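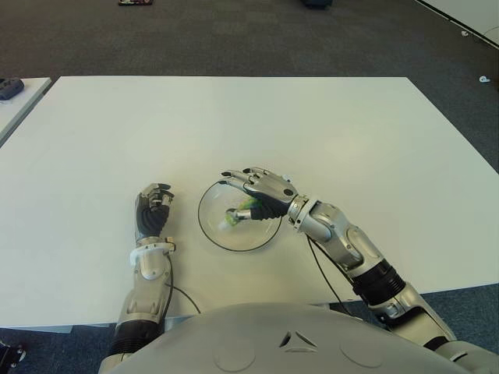
Rewatching "Doveritz" in the broadcast order

2 min read

I finished my second pass through "Doveritz" last night, this time in the order the episodes were first broadcast. The streaming version moves the ferry episode from fourth place to second. The change is small on paper but it affects how the main case reads.

The series follows an insurance investigator in the port town of Cistley who is asked to look into a missing payment of 2750 crowns. In the streaming order, the viewer learns in episode two that the Hamdy warehouse was locked from the inside. In the broadcast order this fact arrives two weeks later, after three suspects have been questioned and one has been cleared. The clearing scene only works if the viewer does not yet know about the lock.

There is also a continuity problem. The investigator wears a bandage on the left hand in the ferry episode. The injury happens in episode three. Anyone watching the streaming version sees the bandage first and the accident afterward.
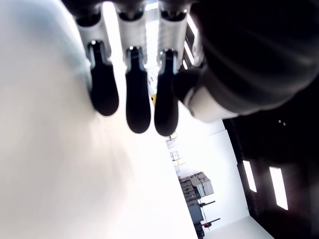 Three fingers with rounded black tips.

The picture on the Skener disc set is darker than the stream, mainly in the night scenes at the harbor. I could read the ledger page in the final episode on the disc and could not on the stream. The disc subtitles lag slightly behind the dialogue in the first two episodes and are correct after that.

Episodes run 35 minutes, except the last, which is longer and carries most of the explanation. I still think the solution depends too much on the train timetable. The December special does not address it, and I have not included it in the order above.

Posted 10 October 2019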